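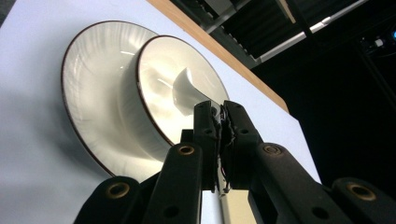 Print | E-mail

Stimgate Project Report: Grip Fault
Annatjie Tshabalala

In January the left gripper began losing its pad signal while closing on the spoon. Of 194 trials, 17 had gaps in the data. We traced the fault to a wire pinched between the fingers. Rerouting it took some 3 hours. We have not yet repeated the full set.
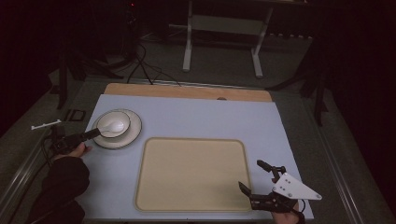 Left gripper at the spoon, right gripper open over the tray.

Related items
Molefe: Cable Wear
Turndale Lab Safety Notes

Home | Projects | Contact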